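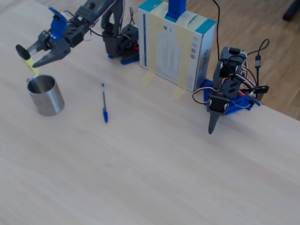 Heather Halliday wrote to us last week to ask if the second Husham concert is the same programme as the first, and if a ticket for one night can be changed for the other. Many people have sent similar messages, so we put the answers on one page.

# Prarkska on tour: questions and answers

## Is it the same programme on both nights in Husham?

No. The first night is the full band, with the songs from the new album. The second night is the quartet only, without drums, and they play mostly the older songs. Five or six songs are in both concerts.

## Can I change my ticket from one night to the other?

Yes, until noon on the Tuesday before the first concert. Please write to the box office with your order number. If the other night is already sold out, we put you on the waiting list and your first ticket stays valid.

## When do the doors open?

In Husham at seven o'clock, in Ibarra at half past six. In Nonarley there is a support act, a singer with accordion, and she begins very punctually. Please come early if you want to hear her.

## Are the places numbered?

Only in Ibarra, where the concert is in a theatre. Husham and Nonarley are standing concerts. In both halls we keep 31 chairs at the side for people who cannot stand for a long time. You can reserve one without extra cost when you order the ticket, or later by e-mail.

## Can I buy a ticket at the door?

We keep back 100 tickets for every evening and sell them from one hour before the doors open. You can buy two per person, by card or with cash.

## May children come?

Yes. Under 12 years they need an adult with them. The music is quite loud in the front part of the hall, so please bring ear protection for small children — the cloakroom has only foam plugs in adult size.

## May I record the concert?

Short videos with the telephone are fine for the band. Larger cameras need a permission from us before the concert, and flash is not allowed.

## Will there be more dates?

The band would like to play two more concerts in April, but the halls are not confirmed yet. We will write the dates on this page first, and one day later in the newsletter.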